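Let the Quiet Pupils Lose Sometimes
by Doaa Ouazzani

I teach in a secondary school, and every spring the same discussion comes back to our staff room. Who should go to the reading competition? This year it was on a Wednesday, during lunch, and it became a little loud.

My colleague Berkay Tuncer believes we should send the six strongest readers, the same pupils who went last year. They know the rules, they are not afraid of the microphone, and they bring something home for the glass case near the entrance. I understand him. Parents look at that case, and our principal looks at it too.

But I disagree, and I want to explain it with patience, as I could not do it over my soup.

Our school has roughly 200 pupils. When the same six children represent all of them, the others learn that competitions belong to somebody else. I saw this with Yến Trương, a girl in my class who reads more than any pupil I have taught. She borrows books on Monday and returns them before the weekend. She never put her name on the list. When I asked her why, she told me that the team was already full. At that moment the list was still empty. It had been hanging for two days.
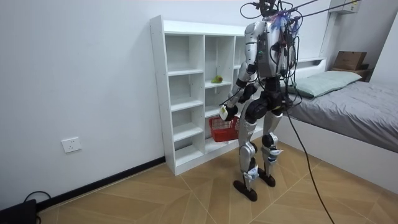
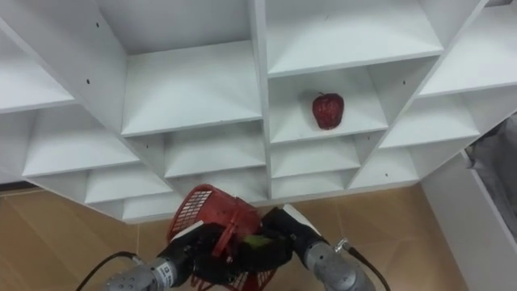

I think a school team is a kind of lesson, and a lesson should be open to the people who still need it. The pupil who has won before can learn something from helping a new one prepare. Doğukan Uçar, who was our captain last year, offered to do exactly this. He wanted to sit with the beginners after classes and ask them questions from the book list. It was a generous idea and we gave him no answer for a month.

Of course there is a danger. A team of beginners may finish last, and finishing last in front of other schools is not pleasant at fourteen. I remember my own first debate, in a language that was not mine, when I forgot the word for "evidence" and had to sit down. I was ashamed for perhaps a week. After that I learned the word very well.

My proposal is modest. Keep two places for experienced pupils and give the other places to those who have never gone. Let them choose their own captain. And let us write in the school newsletter about the preparation also, with all the names, even when there is no cup to photograph.

Berkay says that with my method the glass case will stay as it is for some years. Maybe so. The list for the next competition goes up in May, and I have asked to hang it in the corridor by the library, where Yến passes every morning.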